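Aug 31, 2018

Last day of August and I am writing this with my feet up on the other kitchen chair, because today was a long one. Fourteen weeks since the robots came to Bamthorpe and I still catch myself saying "excuse me" to the arm when I squeeze past it. It has two grippers and a very serious black finish, and I've been told more than once that it can't hear me. Fine. I'm polite!

The morning was all dish rack. Gray wire, all those little slots, and the gripper right up against it while I stood there with my coffee, trying not to hover. I used to do that job with the radio on and my brain somewhere else completely. Now I'm supposed to watch, and watching is so much more tiring than doing, I had no idea. 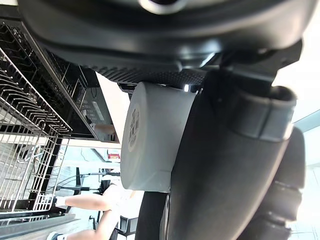

Kitchen & Floor Support, Bamthorpe

Which is our new name, by the way. We were just "kitchen" until the Hesar software went in, and then we all got new badges and a new line on the phone list. I liked "kitchen." My pay went up a little though, so I'm not going to complain too hard (I complained for a good ten minutes at lunch).

What I miss is the talking. We used to have a whole crowd elbow to elbow at the end of a shift, everybody splashing everybody, and that's where you heard who was moving and whose kid was sick. Now there are 11 of us spread over the whole building, each looking after our own corner, and I can go until lunch without saying a word to anyone. On the other hand my wrists don't hurt. I opened a jar of pickles tonight on the first try and stood there feeling like an Olympian.

After lunch I got down on the carpet to learn the cables. There's a gray ribbed one and a thin black one that loops around, and I have to know both for the Stodasance sign-off. I wrote this on the back of my hand-out so I'd remember it:
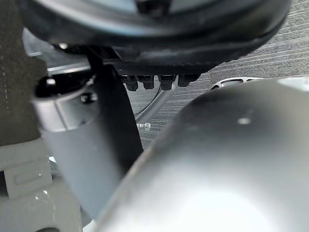
Who do I call when the arm stops in the middle of a job?
Call the floor lead first, and leave the arm where it is until they get there.

I underlined "leave." Last week I did not leave, and I got a talking-to. In my defense it had stopped right in front of the mugs.

The test had 55 questions, and I missed four, three of them about charging. Not bad for somebody who needed help setting up her own voicemail. I was so proud I bought myself the expensive yogurt.

Then I took my break with the Mägi newsletter, the one the robot people leave in stacks by the time clock. I only pick it up for the crossword, but this one had a piece about places like ours, and I tore out a page to keep in here.

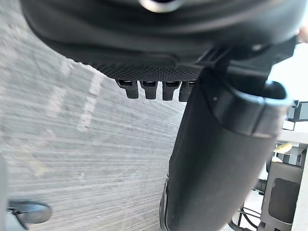

Vol. 3, p. 123

They make it sound so smooth. Nothing in there about how you lie awake wondering if your corner will still need a person next August. My boss says yes, and I think she means it. I also think she doesn't get to decide. Anyway, I signed up for the second course, the one with the programming, before I could talk myself out of it. I need a new notebook, and I have to find my reading glasses, and the laundry's still in the washer from this morning.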